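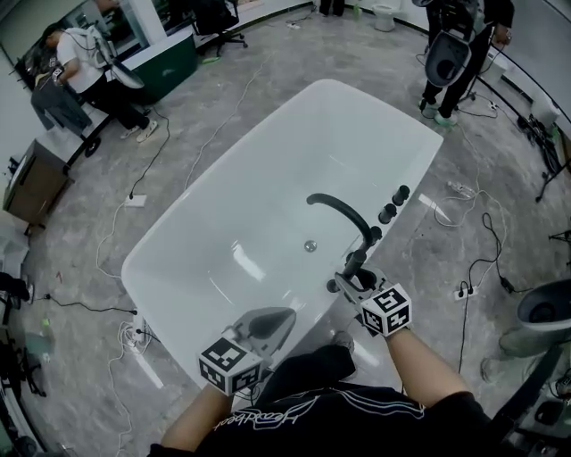 *A white freestanding tub with a black gooseneck faucet on the rim.*

**Freestanding bathtub**

A freestanding bathtub is one that isn't built into a wall or an alcove, so you can walk all the way around it (my favorite thing about them!). I've been writing up bathroom fixtures for the Hatham home wiki for a while now, and this is the page I get the most mail on.

The old ones were cast iron on feet, and they're seriously heavy – mine in Maltlow took 3 movers and a lot of swearing. Newer tubs are mostly acrylic or stone resin, and they usually sit flat on the floor.

## Plumbing

Faucets can go on the rim, on the wall or on a pipe coming up from the floor. I like the rim kind, but check that your tub is made for it before you drill anything. Beryl Tapley didn't, and she's still mad at me.

## Cleaning

Leave enough room behind the tub for a mop. I left none, and I clean back there with a sock on a stick.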